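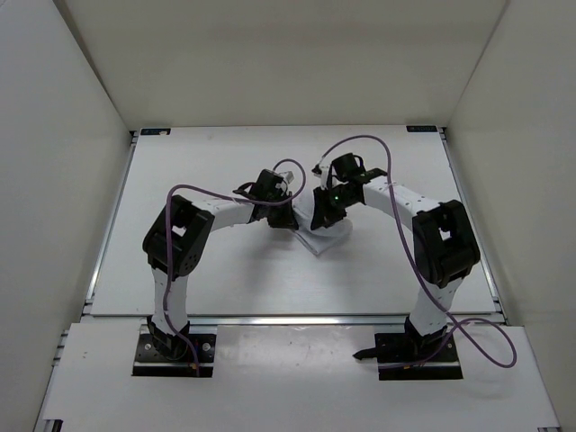
Oct 11, 2019 - natural dye notebook, entry by Asger Skov

4 min read

Today I continued with the mordant tests for cotton. I write down everything in the order I did it, so that Jaro can repeat it in November when I am away.

First, the scouring. Last time I was too lazy with it and the color came out uneven on the whole batch, with pale islands where the water had not gone in. This time I simmered the cotton with washing soda and a little neutral soap until the water turned yellow like weak tea. Then I changed the water and did it again. The second water was much lighter, and I think a third time is not needed for the fabric we get from Stodia. For the fabric from Poduval I am not so sure. It has some finish on it and the drops of water stay on top for a long time, even after the first scouring.

I weighed the cotton dry before anything else. The Stodia batch is 240 grams and the Poduval batch is 200 grams. All percentages below are from the dry weight. Please do not weigh it damp, we did this in the spring and all the numbers were useless.

Tannin bath: oak gall powder, dissolved in hot water, then cooled until I could hold my hand in it. I left both batches in overnight and moved them when I passed by. The Stodia cotton took a light beige tone. The Poduval stayed nearly as before, only a bit dull in the folds.

Alum next. I used 13 percent on both. The older recipe in the green folder says more, but with more I had a powdery feeling on the fabric after drying and I do not want this again. The alum should be fully dissolved before the cotton goes in. I know everybody knows it, but I found white grains on the bottom of the small pot, so I write it.

Madder bath: I kept the temperature low and was patient. When it gets too hot the browns come and the red becomes tired. I went up slowly and stopped when the first steam was visible, then turned off the plate and let it stand with the lid on. The tap water here is hard, which is good for madder, so I did not add chalk.

Result after rinsing: Stodia is a warm brick red, quite even. Poduval is more salmon, with one lighter stripe where it was folded against the wall of the pot. I think the pot was too full. Next time one batch for each pot, also if it takes longer.

Something about hems, which I had not thought of before. A hem is several layers with stitching through them, and the dye bath goes into it slower than into the single layer. On the salmon piece the hem is lighter inside the fold when I open it with a needle. The sewing thread is a separate problem - I believe it is polyester, and it stayed completely white. For the samples we show to customers I would prefer raw edges, or hemming after the dyeing with cotton thread.

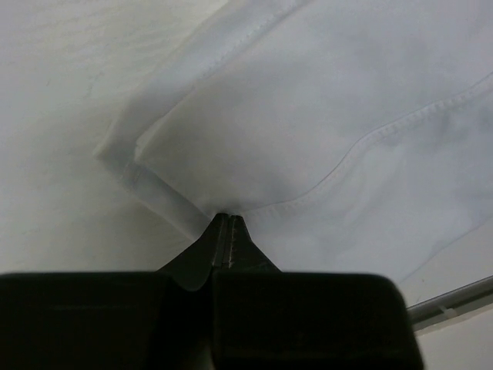

White cloth: corner with hem and stitching line.

Lightfastness strips are taped in the south window, half covered with cardboard. I wrote the batch and the mordant on the back in pencil. The sheet for them is page 461 in the big binder, please fill in there and not on loose paper.

Stoltavier called about the iron sulfate, it will be late. So the gray and purple tests must wait. I could use the old jar but it has turned orange on top and I do not trust it.

To do:
- scour the rest of the Poduval cotton two more times, then the water drop test
- ask Stodia if the next roll is the same weave
- madder again with the exhaust bath, maybe it gives a nice pink
- new strainer, the holes in the old one let the root pieces through
- wash the big pot properly, there is a red ring that comes off on everything

The exhaust bath is in the covered bucket under the sink. It is good for a few days, after this it starts to smell.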